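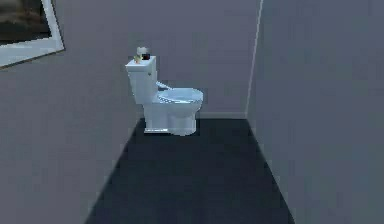

White two-piece toilet, lever on the tank (render)

Re-wrapping guides on an old glass fly rod, worth it or leave it alone?

Posted Wednesday, September 25, 2019 by mudminnow_pete

Okay so I've got an old fiberglass Skulter 6 weight that I picked up in June from a guy who was clearing out his garage. Paid 20 bucks for it, reel seat and all. It casts like a dream for a rod that's probably older than me, but the thread on three of the snake guides is cracked and one foot is lifting. I can feel it click when I shoot line.

I've never wrapped a guide in my life. I've watched my uncle do it (he used a shoebox with notches cut in it and a coffee mug to hold the thread tight) and it looked easy enough, but I know how that goes. My question is do I strip the whole thing and start over, or just fix the three bad ones and fish it? I kind of want to do the whole rod. The original wraps are a dark green with a little gold band and I could try to match them.

If it matters, I mostly fish small streams for trout and then bluegill in the pond when it's hot.

shadbush
Fix the three and fish it! Don't strip a rod you like just because you got excited. I've done it both ways and every time I stripped a whole rod it sat in the corner of the basement for a year with no guides on it. There is one down there right now, a Geddes 8 footer, lovely blank, and it's been naked since I don't know when.

Matching the color is the hard part. Thread goes a lot darker when the finish hits it, so wrap a bit of it on a dowel first and coat that. And use color preserver if you want it to stay bright, but the old wraps probably didn't have any, so you may be better off without.

tippet_rings
Gonna disagree with shadbush. If three wraps have cracked then the rest of them are the same age and have had the same sun on them. You'll fix three this fall and two more in the spring, and then you've got a rod with three different greens on it. Strip it, clean the blank, do it all at once.

Just be gentle getting the old finish off. Shave along the top of the guide foot with a fresh razor blade, never down on the blank itself. Glass will take a nick and you won't see it until it folds up on a fish.

shadbush
Who cares about three different greens, it's a 20 dollar rod. The bluegill won't mind.

tippet_rings
He cares, he said so in his first post. He wants to do the whole thing.

mudminnow_pete
Ha, I do kind of want to do the whole thing. But I also have a trip to Dretetberg coming up and I'd like to have this rod with me, so shadbush has a point too.

What about guide spacing? If I strip it should I put them back where they were or use one of those charts?

coldhands
Put them back where they were. You said it casts well, so leave it alone. Run a strip of masking tape down the blank before you take anything off and mark every foot on it with a pencil. I skipped that once and ended up guessing, and the rod never felt right again — it had a flat spot just past the ferrule where the line slapped.

Also mark which side they're on. The spine on those old glass rods can be all over the place and whoever built it may have lined things up a certain way.

brookie_or_bust
I'm with tippet_rings on doing all of it, but after the trip. Put a drop of super glue under the lifting foot, a few turns of thread over it, and go fishing. It'll hold for a weekend. I had one like that hold for two seasons and I forgot it was a temporary fix.

For finish, go thin. Two light coats. My first rod looked like it had footballs on it. I dumped the finish on in one go and didn't turn the rod enough, so it all sagged to one side while I was eating dinner. My wife still calls it the lumpy one.

tippet_rings
Please don't put super glue on it. It's a pain to get off and it can pull the old varnish with it. Plain masking tape would be better than super glue.

brookie_or_bust
It's a dab. I've done it plenty and never hurt a blank. But sure, tape works for a weekend if you don't get it soaked.

skovum_drifter
Coming in from the river side of things: what size thread are you all using? I've got A on my trout rods and it takes forever but looks nice. I bought a 50 yard spool to try and it was gone way faster than I planned on, what with all the wraps I cut off and redid. Get the bigger spool.

And do the tip top first if it needs doing. Heat it a little and it should slide off, just don't twist it.

mudminnow_pete
Thanks all, this is great. Here's what I'm going to do. Tape on the bad foot for Dretetberg (sorry brookie), then tape and mark the blank like coldhands said, and strip it when I get home. I ordered two greens because I couldn't tell them apart on my screen. The dowel test is happening tonight on the kitchen table.

Anybody have a trick for the gold band? It's only four or five turns wide and I can't figure out how you start a second color that narrow without it unraveling on you.

shadbush
Lay the tag end under the green before you finish the green. Then a loop of mono to pull the other end back under. You'll swear a lot the first time. By the last guide you'll have it.

And post a picture when you get there, even if it has footballs on it.

Last updated: 366 days ago
Contact us | Copyright Skovum Rod & Stream Forum | Back to top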